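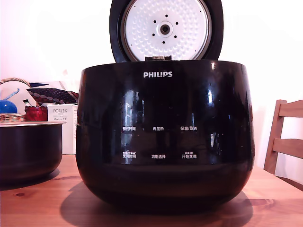 The Philips with its lid up. Six labels on the front, all in Chinese.

The rice cooker question, again

Three letters this month on the same subject, which is three more than we got about the parking. All of them want to know whether a rice cooker earns its place on the counter, and two of them have already bought one and would like to be told yes. I am not the right person for that. I cooked rice in a saucepan for most of my adult life and I still think a saucepan does it fine, provided you stay in the kitchen and keep your hands off the lid.

But the shared kitchen at Grikerlow has had a cooker on the table since October, and I said I would use it properly before I complained about it in print. So I did, for most of the month, mostly plain white rice with a few detours.

First, the claims. The shopping pages will tell you that a cooker like this makes rice you could never make at home, and that the lid is where the magic is. I had a good look at the lid. It has a round inner plate covered in little raised bumps, and a steam valve in the middle with a dark hole in it. I have read that the bumps help the moisture drip back evenly over the rice. Maybe they do. I have also read that they are mainly there to give the salesman something to point at. I ate the rice and could not tell you which camp is right.

What I can tell you is that bumps are a nuisance to wipe. Starchy steam goes up, dries on the plate, and a flat cloth slides right over the tops of the dimples and leaves the rest behind. Use a soft brush. Anything rough will mark it, and then you will have marks and starch.

The buttons are the next complaint, and here I have some sympathy with the letter writers. Everything on the front panel is in Chinese. If you read Chinese, skip ahead. If you don't, this is what they say, and I suggest you copy it onto a card:

Top row, left: 预约时间 – preset time, for a delayed start
Top row, middle: 再加热 – reheat
Top row, right: 保温/取消 – keep warm, and also cancel
Bottom row, left: 烹饪时间 – cooking time
Bottom row, middle: 功能选择 – function select
Bottom row, right: 开始烹调 – start cooking

There is tiny print above two of the bottom ones. I have not managed to read it and have eaten well enough without it.

You need the bottom right to start and the top right to stop. Mr. Faller, who wrote to say that his own cooker "has a mind of its own," may want to check that he isn't pressing keep warm and walking away. Keep warm is also cancel on this panel. I don't know who thought that was a good pairing.

As for the delayed start, I tried it twice. Rice soaked since bedtime and ready at breakfast is a nice idea if you want rice at breakfast. In a warm kitchen I wouldn't leave it sitting in water that long, whatever the button allows.

Judine's letter asked about the inner pot, and whether it needs babying. Yes, somewhat. Take it out to wash it. Dry the outside completely before it goes back in, and check there isn't a stray grain stuck underneath. Don't rinse your rice in it with any force, and keep metal spoons away. I would rinse in a separate bowl. That makes one more thing to wash, and you may add it to my list of objections.

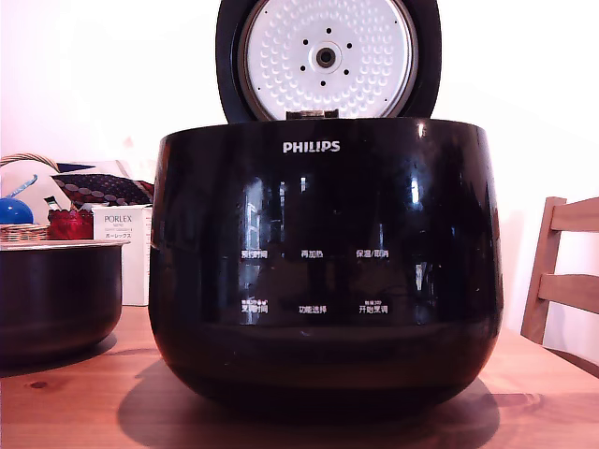

Inner pot out on the left, with the Porlex box behind it.

Now the finish. Whoever decided that a thing you touch with wet hands should be black and shiny all over has never shared a kitchen. You can see the window in it. You can also see every thumb. A barely damp cloth and then a dry one will fix it until the next person comes through. Don't bother with polish, and please do not spray anything at the panel.

The money. Amado Pascual sent in a newspaper cutting that says a cooker pays for itself in 23 meals. I would like to see the arithmetic. The cutting doesn't say what the meals are being compared with, and I suspect restaurant rice, in which case a saucepan pays for itself by dinner time. Amado also asks whether the pot can do a cake. Probably. You own an oven, Amado.

In fairness, the cooker has one real argument in its favor, and it is that you can leave the room. Mrs. Manalastas cooks for four most evenings and has a single good burner, and for her I would say buy one tomorrow and ignore everything above. With a burner to spare and ten minutes of patience, I would spend the money on better rice. The difference between a decent bag and a cheap one was far bigger, to my mouth, than the difference between pot and cooker.

I did run the two side by side once, same bag, same rinse. The saucepan rice was a touch drier on top and I had a crust to scrape. The cooker rice was even all the way through and a bit dull. I preferred the crust. Others at the table did not, and said so.

A few things for anyone using the Grikerlow one:

Leave the lid up for a while after you've wiped it. Shut damp, it smells.
Keep your face back when you open it at the end.
Put the inner pot back when it is dry. Switching on without it is a bad idea.
Cancel keep warm when you've served. Rice held for hours goes yellow and sad, and it isn't safe to leave lying around cold afterward either. Eat it or get it into the fridge.

Letters on brown rice are welcome, as I have had mixed results and would like to blame the bag. Next month it's kettles, and whether descaling every week is necessary. I doubt it.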